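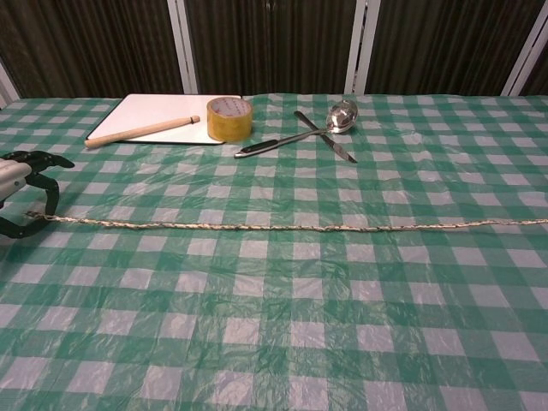
Athina Tzanetos wrote:

> Has anyone on the list worked out how much rennet to use with the
> unhomogenised milk from Irkum? I made two batches of feta in August
> with the Kouris liquid, same dose I always use for supermarket milk.
> The first set like rubber. The second I cut back by half and it was
> still soup at 47 minutes, so I left it overnight and fed it to the
> chooks. I don't want to waste another ten litres.

Athina,

Half is too big a jump. I'd go back to your usual dose and take off a fifth, then leave everything else alone for that batch. Check the date on the bottle as well -- liquid rennet loses strength once it's been opened, and if yours sat in the fridge door between batches that could explain the second one.

Are you adding calcium chloride? You need it for homogenised milk but I leave it out with Irkum milk. If you kept it in out of habit, that would account for the rubber.

What I do now is a small test first. Warm 200 ml of milk to your setting temperature, stir in the diluted rennet a drop at a time from a measured lot, and write down when it flocculates. Multiply that time by four for feta. I used to go by the clock in the Cirden booklet and had the same trouble you're having.

Use cooled boiled water to dilute the rennet if you're on town supply. The chlorine knocks it about.

On brine, which you asked about last time: 100 g of salt to the litre for storage, with a splash of whey and vinegar so the outside doesn't go slimy. Stronger than that and my lot at home won't eat it without soaking.

I've still got a spare hoop and two draining mats if you want them. Happy to post.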